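The Best Night In Starts With a Deck of Cards

Liesl Haslinger keeps 19 decks of cards in a kitchen drawer in Trunedstead, and she will happily tell you where each one came from. Some are souvenirs. Some came free with tea. Her favorite is missing the four of clubs, and has a business card standing in for it.

I went to see her because I wanted to write about small tabletop things, the stuff that lives in a drawer until company comes over. I left three hours later, having lost 9 hands of rummy in a row and with a long list of games to try. What a great way to spend an afternoon!

Start with the box. People who love cards love the box almost as much, and I get it now. Plain tuck boxes with a crest on the front are fine, but the loud ones are where the fun is: cartoons, gold lettering, bright colors that you can spot from across the room. Haslinger stores hers flat, printed side up, so she can pick one by mood. A quiet deck for solitaire, a silly deck for kids, something really garish for New Year's.

Then there's the table. Felt is the classic choice and I still like it, but a hard polished top is so much fun for a fast game. Cards skate! A good flick will send one all the way to your cousin's elbow. The trouble comes when you have to pick one up again, and Haslinger's trick is to slide it to the edge and pinch it from there. She learned to play on a stone counter at her aunt's house in Judovwood, and she swears it made her a neater dealer. Dark stone with a lot of veining also makes a white-bordered card easy to find when someone drops half the deck.

Don't stop at cards, either. The best game nights I've been to have a few odd little things on the table for people to fiddle with between rounds, a bit of colored plastic, something with hooks, a piece that comes apart and goes back together. Hands like to be busy. Put out three or four and watch which one gets passed around all evening. In our house it's a bright plastic puzzle that has never once been solved, and guests ask for it by November every year, when the evenings get long.
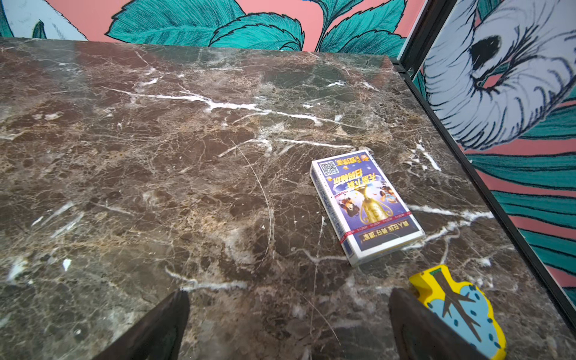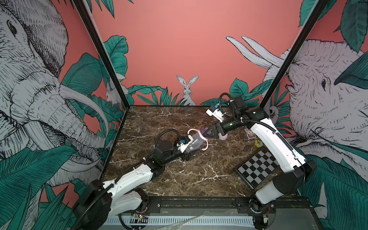
Larasati Nugroho wrote to us after our last games issue to say that we give far too much space to new decks and not enough to shuffling, and that a 25-year-old pack, broken in by one family, will beat anything fresh out of the wrapper. She plays on a bare table with the same soft, gray-edged cards her parents used, and she'd like us to print the rules for two-handed whist next time.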